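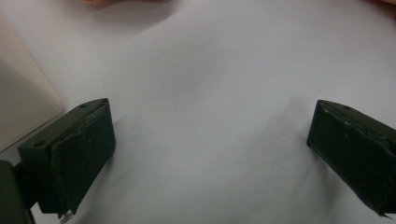 White surface, two dark green gripper fingers, nothing between them.

Dodthorpe reading room, open day, May 21, 2026

Got in late, missed the welcome. Coats downstairs, pencils only, the usual. Valentin Bühler was already halfway through the Lazăr correspondence – letters from a schoolmaster to his printer, mostly complaints about proofs and unpaid postage. Much funnier than the printed edition lets on. The edition drops nearly all the postscripts, which is where he gets rude.

Then upstairs to the Gasel bequest. Still no proper finding aid, only a typed list from the 90s with pencil corections in 2 different hands. Lucrezia Bellini thinks one of them is Gasel's nephew. She read us a bit of the preface to the lost grammar, known only from a draft. Would of liked longer on that. Asked if the draft could be dated from the paper – she says no watermark, so it rests on a mention in a January letter and not much else.

Short talk on the Vukuvby psalter after lunch. Printed in 500 copies according to the contract, 5 traced so far, none complete. Someone behind me disputed the contract and that ate up the questions. Missed the name, sorry.

Tea was good. Shop had the old exhibition catalog at half price, bought it, index is hopeless. Last bus goes early so check before you go. Back for the Lazăr postscripts when I can get a reader's ticket – the form wants a letter of introduction, still need to ask for one.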